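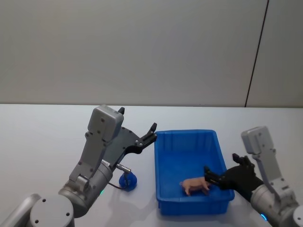 *Toy pig in the blue sorting bin, white table.*

**Clolemcombe toy library: progress to the end of March**

Sorting of the donated stock is now under way. We have received 159 toys, most of them from the Dedura nursery when it closed. Small animals and figures are being dealt with first, as these are what families ask for most. Each goes into an open plastic bin until it has been checked and given a number.

So far 31 toys have been entered in the catalogue and 18 have been turned down, mainly for cracks or missing parts. The rest are still in boxes.

**Spending**

The grant has paid for the bins and labels. Shelving from Cotum is on order but delivery has slipped by 3 weeks, so the opening moves to May. No extra money is needed.

**Next steps**

- finish the farm animals and start on vehicles
- agree the loan period with Bañuelos
- send you the full stock list

Heikki Valtonen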